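Budget for the Pads, Then for the Gripper

Every spring I read equipment requests from small automation groups, and every spring the gripper line looks the same. There is a unit price, a quantity, a shipping figure, and nothing under it. The controller has a service contract. The workstation has a three-year replacement date. The gripper, the only item on the list that touches anything, is entered as if it will stay the way it came out of the box.

I think this is a mistake in the form more than in the people filling it out. Our form, inherited from Veltach when the Alitz site was split off, has two boxes: capital and consumables. A gripper is capital. A gripper pad is obviously a consumable, but it arrives glued to the capital item, so it gets bought once and is then forgotten until someone complains that parts are slipping.

The numbers are not large. A hand-held unit of the kind we use was quoted at $657 with fingers fitted. A set of replacement pads is $20. Over one budget year the bench group went through nine sets on a single unit, which comes to $180, or a little over a quarter of the purchase price. None of it was planned. It was paid for out of the small-tools account in June, after Tharun Varghese had already spent the account on something else and had to ask for it back.

Wear of this sort has the further problem that it does not trip anything. A failed motor stops the work and produces a ticket. A pad goes on gripping, a bit worse each time, and the operator makes up for it by squeezing harder or coming in at a different angle. 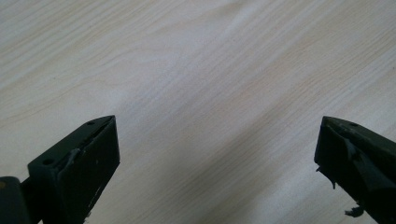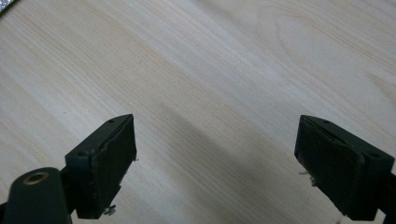
Dark gripper fingers, held open over the bench top. The torn pad material is in the first view; the pads in the second are more nearly whole.

A finger in the first state should not be in service. I would put the one in the second on the list for the next change, although Gediminas Venckus, who does our incoming inspection, would leave it alone. We have argued over this and I do not expect to settle it here. What matters for planning is that a rule exists and that the money behind it is already approved. A replacement rule with no stock in the drawer will be ignored by the second week.

My proposal for the coming cycle is simple enough. Any request for a gripper, hand-held or mounted, should carry a second line for contact parts covering the first year. Where there is wear history, use it. Where there is none, enter a quarter of the unit price and correct it the year after. Liepiņa has bought this way for two cycles and their totals went up slightly, mostly in year one, while their mid-year requests dropped off.

Two objections have come back to me. Murray Tuhiwai points out that pads age on the shelf and that a full year's stock may be stale by the time it is used. I accept that, and the answer is a standing order with staged delivery, which Zosside will write for any account over $457. Ours would clear that once the benches are pooled. Ragnvald Lindqvist would prefer to buy complete spare fingers and swap them with the pads already bonded. It is faster at the bench and costs more per change. For a group that runs one shift and has a person who can handle adhesive, I do not see the case for it. For a group running two, I might.

Screws and inserts belong on the same line, by the way. They cost next to nothing and they are always the wrong length when borrowed from another kit.

The revised form is with Valdis Luik for comment. Requests already submitted on the old one will be accepted this year, but please write the pad quantity in the notes field.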